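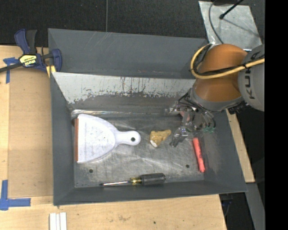

By Kátia Bezerra
Equipment Planner, Damden Robotics Workshop

How Do You Go Shopping for a Robot?

Hi! My job is to buy things for a robot workshop. When I tell kids that, they always ask me the same question: "How much does a robot cost?" And I always have to say, "Well, which parts of it do you mean?"

I know, I know, that sounds like a grown-up trying to wiggle out of an answer. But stick with me, and by the end you'll see how I make a shopping list for a robot job (it's a lot like packing for a camping trip, with more bolts).

Start with the job

I never start by looking at robots. If I did, I'd want all of them! I start by writing one sentence about the job. Mine might say: "Pick up small things from inside a bin." Then I ask a bunch of questions. How heavy is the heaviest thing? How far does the robot need to reach? Are the things hard, squishy, round, flat, slippery?

Look at what's lying in the gray bin at the top of this page. There's a white dustpan, a screwdriver and a red marker, plus a small mustard-yellow thing that's fat at one end and pointy at the other. Try picking each one up with just your thumb and one finger. A marker is pretty easy. A dustpan is trickier! It's wide, so where do you grab it? I'd go for the handle. A robot has to work that out too, and my shopping list has to give it a fair chance.

The arm

The big orange and gray part is the arm. You can read the maker's name, KUKA, in large letters along the gray piece. An arm like this has joints, the way you have a shoulder, an elbow and a wrist.

The arm is usually the priciest thing on my list, so I ask for prices from 3 different sellers before I choose. A price that a seller writes down for you is called a quote. I line my quotes up side by side and read every word, including the tiny print. One seller might include the delivery truck and another one might not. One might include the box of electronics that runs the arm (that box is called a controller), and you really, really don't want to forget that. An arm with no controller is a very heavy statue.

The hand

Here's something that surprises people. You can buy a robot arm and open the crate and there's no hand on it! The hand is called a gripper, and lots of times you pick it out separately, because a gripper that's great at lifting boxes might be hopeless at lifting markers.

The gripper for our last project came from a little company called Ferken, and it cost $2,541. I remember that number because I had to type it into four different forms. My friend Jeferson Teixeira builds things in our workshop, and he wanted to add money for extra fingers. Extra fingers! I thought he was kidding. But the fingers are the part that bumps into everything, and they wear out the way the toes of your sneakers do. So now spare fingers get their own line on my list.

The boring stuff (my favorite)

This is where most people's plans go wrong, so please read this bit twice.

Find the blue and black clamp at the corner of the bin. Have you ever tried to eat ice cream out of a bowl that keeps sliding away from you? A robot doesn't have another hand to hold the bowl. So clamps go on the list.

Now find the blue tape stuck to the wood. One piece of it makes a corner shape, like a big letter L. We use tape like that in our workshop to mark where things belong. If somebody moves a table or a box to sweep the floor, the tape shows us where to put it back. Tape costs almost nothing, and we go through so much of it that I buy it in a carton.

And cables! There's a fat yellow one looping around the orange joint, with a thinner black one following right behind it. Cables have to be long enough for the arm to bend and stretch without yanking on them. Before I order any, Jeferson takes a piece of string and runs it along the whole path the cable will take. Then he adds some extra, and I buy that length. One time I skipped the string and guessed. The cable I bought was too short to reach the wall, and I had to send it back and pay for the postage myself. (I bought the next one with string in hand, you bet.)

For our last project I set aside $700 for clamps, tape, bins, cables and screws. We spent nearly every dollar of it.

The "uh-oh" money

Something always costs more than you planned. A part breaks, or the table is the wrong height, or the only plug in the room is behind a cabinet. So once I've added up my whole list, I work out 20 percent of the total and add that on top. If percents are new to you, that means for every $100 on the list, I save an extra $20.

I call it the uh-oh money. My boss calls it contingency, and you can use that word if you'd like to sound fancy at dinner.

Time costs something too

Robots don't show up the next morning like a pair of socks. In February I ordered a stand from a shop called Kordestani, and we had to wait for it while the arm sat in its crate. People need time to learn how to run the robot safely as well, and lessons cost money. So do fences and stop buttons! I put safety things near the top of my list, before anything that's just nice to have.

Your turn

Want to try my job? Grab some paper and pretend you're buying a robot for your classroom or your kitchen.

1. Write one sentence about the job. Just one!
2. Find a few things your robot would have to pick up. Which is the heaviest? Which is the hardest to grab?
3. Write down what you'd need: arm, controller, hand, spare fingers, table, clamps, cables, safety gear.
4. Make up a price for each thing and add them all together.
5. Add your uh-oh money.

Then show it to someone and ask what you forgot. I do this with every list I make, and Jeferson always finds something. Last time it was the screws that hold the arm to the table.

Words to know

Budget: a plan for how you'll spend your money.
Quote: a price a seller writes down for you.
Controller: the box of electronics that runs the arm.
Gripper: a robot's hand.
Contingency: uh-oh money!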